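Housekeeping Skills, Unit 7: Wiping and Nesting Bowls
Course handout, Skastotine Adult Learning Center
Instructor: Banafsheh Nikzad
November 2006

Read this before the practice session. You should have finished the September handout on table linens. If you missed it, copies are in the Raler folder by the door.

What we cover

Drying mixed bowls, meaning plastic and stainless steel together. Stacking them so they come apart again. Where the cloth goes while you work.

Order of work

Clear the tabletop first. A round table gives you less room than you think near the rim, so keep the bowls well in from the edge. Set the larger bowl down and dry the inside, then the rim, then the outside. Do the same with the smaller one. Steel shows every water mark, so go over the inside a second time with a dry part of the cloth.

Nesting

The smaller bowl goes inside the larger one. Lower it in. If you drop it, the steel will scuff the plastic, and the scuffs hold grease later. Plastic bowls tip easily when something is leaning on one side, so steady the outer bowl while you place the inner one. A cloth hung over the side of the outer bowl is fine for a short time. Do not leave it there when the bowls go on the shelf.

Bowls that stick together were usually stacked damp. Do not pry them with a knife. Twist gently, or run warm water over the outer one.

Cloths

Use one cloth for bowls and a different one for the table. Wash both at the end of the day. The Najafi workbook has a chart of cloth types on page 67, and the exercises on page 74 are due next week.

Grading

The practical counts for 19 points. You lose points for a wet rim, a cloth left in the stack, or bowls put away in the wrong order.

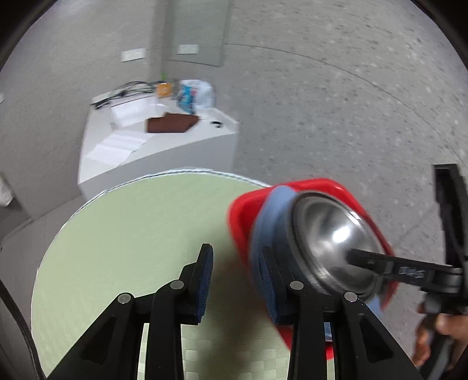

Bring your own apron to the practical. Long sleeves should be rolled above the elbow.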